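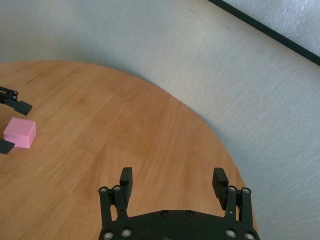
Gendier is a set of recorded demonstrations made by the robotics club in Sturkville during the spring term. Two arms work on one table and arrange small foam cubes, and our students control both arms by hand controllers. We wanted a task which a beginner can learn in one afternoon, but which still makes trouble for a policy. One difficulty is easy to notice from the wrist view: a pink cube can stand near the edge of that view with the other arm's gripper around it, while the fingers of your own arm have only wood between them. A policy that looks at one wrist camera alone does not have enough information, so please train with all the views together.

Contents

The release has 1,165 episodes. Of these, 1,000 are for training and the rest are held out. Please do not move episodes between the two parts, or your results can not be compared with the results of the club.

episodes/ – one folder for each episode, with video and joint positions
splits/ – two text files with lists of episode names
notes/ – comments of the operators, sometimes only one word
tools/ – the scripts for reading and checking the data

Each episode folder has a file named task.txt. It contains the instruction in the form that the operator heard it. We did not correct the grammar in these files.

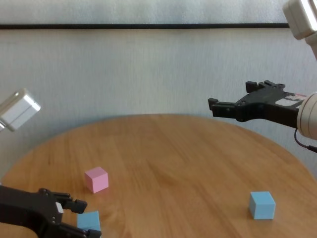 Chest-height view: one pink and two light blue cubes on the round table, with both grippers.

Tasks

There are three tasks. In "gather", the cubes start far from each other and must finish close together. In "stack", one cube must be put on top of another. In "pass", the left arm gives a cube to the right arm, or the opposite. "Pass" has 359 episodes and it is the task with the most failures. We kept the failures in the data and marked them with success: false. If you need only good episodes, use the option --only-success in the reader.

The students decided the success label after watching the video once more. When two students did not agree, Adwoa Abugri made the decision. She also wrote the labeling rules, which you can find in notes/rules.txt. A cube which falls from the table is always a failure, also when the operator had enough time to finish with the other cubes.

How we recorded

Every operator first made ten practice episodes, and these are not in the release. After that we recorded in pairs. One student controlled the arms and the other one read the instruction, started the recording and put the cubes back for the next episode. We changed places after every twenty episodes, because the wrists become tired and the movements become less clean. 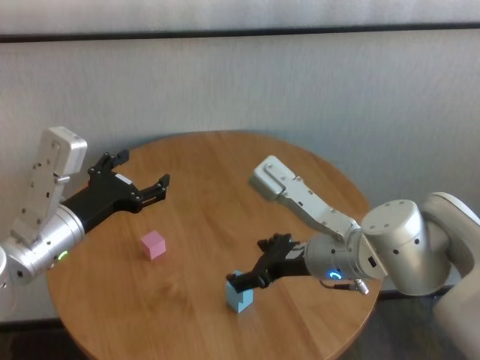

The start positions of the cubes were chosen by the reader, not by a program. This was faster, but it has a cost: students like to put things in the same places again. In the first weeks the left half of the table was used much more than the right half. From April we used a printed card with start positions, and the later episodes are better in this respect. The field start_card tells you if the card was used (478 episodes have it).

Reading the data

Install the requirements with pip install -r requirements.txt, then run:

python tools/read.py --task gather --split train

The reader prints the episode name, the length and the success label. With --show it opens a window with all views next to each other. The arms and the cameras are synchronized by the Undov logger, which was written by Naheed Hashmi for the club's earlier project, Antwi. If you used Antwi before, please note that the names of the joints are different now.

Known problems
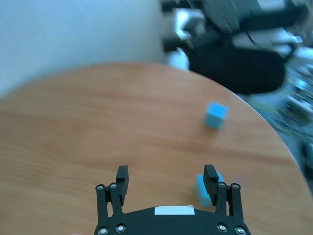
The wrist video is the weakest part of the data. When an arm turns fast, the picture loses its details, and it is more visible in the background than on the table. The fingers also hide things: a blue cube just beyond the tip of the right finger shows only at the two sides of it, while the other blue cube, farther away, is clear. Our first detector often counted such a cube as two small objects. We did not remove these parts. The script tools/blur.py gives a score for every frame, and you can choose your own limit.

In a small number of episodes the gripper value stays the same for several frames although the fingers are moving. We think this is a problem of the logger, but we did not find the reason yet. The names of these episodes are in notes/gripper_value.txt.

Use and contact

You may use the data for study and for research. If you publish something with it, please write the name Gendier and the version number. For mistakes in the labels, open an issue with the episode name and the time in the video. We read the issues on Monday, when the club meets, so an answer can take a week, and during the summer break longer.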